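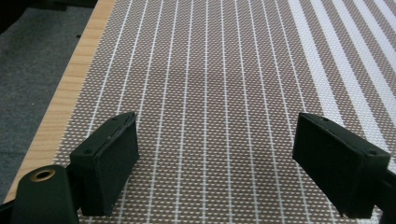
Gustevine 手持采集夹爪
Lostida 桌面操作系列

首页 > 数据采集 > 手持设备 > Gustevine

产品编号:1103
售价:1,439 欧元(不含税,不含运费,不含您向财务解释它是什么所花的时间)
状态:有货

概述

Gustevine 是一只用手握着的平行夹爪。没有机械臂,没有底座,没有需要三个人抬的控制柜。操作员拿着它叠餐巾、摆杯子、把勺子放进抽屉,腕部相机把过程录下来,手指开合同步写入文件。录好的演示可以拿去训练装有同款手指的机械臂。

我们知道市面上已经有不少手持夹爪,其中几款还可以自己打印。如果您手边有一台打印机、一个愿意熬夜的研究生和充足的二月,自己做一只完全可行。Gustevine 适合已经做过一次、不想再做第二次的人。

适合做什么

餐桌类任务:铺餐垫、摆餐具、收盘子、叠布。这是我们自己测试最多的场景,公司里每个人现在都能闭着眼把叉子摆正,家里的饭桌倒是一直没人收。

抽屉和柜门:拉手粗一点没有问题。嵌入式的隐形拉手请先试一试,别先写进项目书。

软物:毛巾、袜子、布袋。薄纸和塑料薄膜能夹,但成功与否很看操作员的脾气。

不适合做什么

拧紧螺丝,拔插头,开果酱罐。手指是平行开合的,不会旋转,您的手腕会,但手腕不在保修范围内。

也不适合户外。外壳不防水,说明书里“不防水”三个字我们加粗过,返修单上仍然出现过汤。

主要规格

手指形式:平行双指,平面指垫,可更换
表面:哑光黑
最大指力:40 牛
相机:腕部广角,随机身出厂标定
数据接口:USB-C,带锁紧
供电:由主机供电,不带电池
连续录制:取决于您的硬盘,以及您的胳膊
随附线缆:两米
适用惯用手:左右均可

关于指垫

指垫是消耗品。我们没有办法把它说得更好听。每天都采集的团队,换得会比想象中勤;每月采集一次的团队,会先把备用指垫弄丢。

更换时用随附的内六角扳手松开手指上的螺丝,取下旧垫,装上新垫,再做一次开合校准。校准程序在软件的“设备”菜单里,点一下,等它自己张开又合上。这时请不要把手指放在中间,包括为了试试力度。

两侧指垫必须同时更换。只换一侧也能用,录出来的数据会显示您的操作员对右边有某种偏好,然后您的模型也会有。

关于桌面

许多客户问我们用什么桌面测试。普通桌子,普通餐垫。纯白台面录出来很干净,策略在纯白台面上也表现得很好,换到有花纹的餐垫上就开始迷茫。建议采集时多换几种垫子,条纹的、格子的、编织的都要有。反光特别强的漆面请放在后面再录,第一天就碰到它容易影响士气。

起始位姿也请多变一变。有一家试用单位把每段演示都从同一个角落开始,结果训练出来的机械臂每次干活前都要先回那个角落看一眼。

软件

随机附带 Gotside 录制程序一份,授权不按年收费。功能如下:

开始录制和停止录制,各一个按钮,颜色不同。
自动切分演示片段,可手动修正。
标注任务名称。支持中文。支持后悔。
丢帧提示。早期版本的提示音像微波炉,有客户因此去热了午饭,现已更换。
导出为常见的机器人学习数据格式。

程序可在 Linux 和 Windows 上运行。macOS 版本能打开,能看回放,录制功能正在开发。这句话已经在本页上待了一阵子,我们也看见了。

包装内容

Gustevine 主机一只
备用指垫一对
USB-C 锁紧线一根
内六角扳手一把
标定板一张,请勿折叠,请勿当杯垫
快速入门卡一张,正面中文,背面英文

选配

Pētersons 桌边支架:不录制的时候给夹爪一个待的地方。售价 148 欧元。是的,就一个支架。它是铝的,夹得很牢,我们试过用挂钩代替,后来就做了这个支架。

加长线缆:五米。再长信号会不稳定,人也会被绊倒。

指垫补充装:四对一包。

机械臂安装法兰:把同款手指装到机械臂上时使用。下单时请注明机械臂型号,只写“白色那台”我们要回邮件问。

用户反馈摘录

“比我们自己打印的那版结实。自己打印的那版更便宜,也更有感情。”

“录了一下午,手臂酸。建议减重。”
回复:下一版会轻一些。在此之前建议两人轮换,每段之间放下来歇一歇。

“USB 线从夹爪后面出来,拿法习惯了就好,左撇子要多习惯一会儿。”

“想给四星,因为支架要另买。”
回复:理解。

常见问题

可以只买手指吗?
可以。请选购手指套件,含左右各一,不含螺丝以外的任何惊喜。

没有机械臂,买它有用吗?
能采集数据。数据采完之后总要有个去处,建议提前想好。

需要戴手套操作吗?
不需要。戴上之后按钮会难按一些。

能不能夹鸡蛋?
能。请先用煮熟的练。

录制时宠物进入画面怎么办?
片段可以删除,也可以保留。我们的测试集中保留了若干条,模型目前没有表示异议。

可以租吗?
可以按月租,最短一个月。租期内买下,首月租金抵扣货款。

保修与退货

主机保修一年,指垫和线缆除外。收到后两周内可以退货,请保留原包装。包装盒里的泡棉是按形状切的,第一次放回去通常放不平,转半圈再试。

因跌落造成的损坏不在保修范围内,可付费维修。维修前请将主机擦干净,并在单子上如实写明跌落高度。写“轻轻碰了一下”的,我们按桌面高度估算。

供货

单只现货,付款后三个工作日内发出。五只以上请先来信询价,发货时间另行确认。高校和研究机构可先开形式发票,抬头请写全称,改抬头的手续比换指垫麻烦得多。

加入购物车 | 申请租用 | 下载说明书 | 联系 Lostida

同系列产品

Gustevine 双手套装(左右两只,同步录制)
Pētersons 桌边支架
指垫补充装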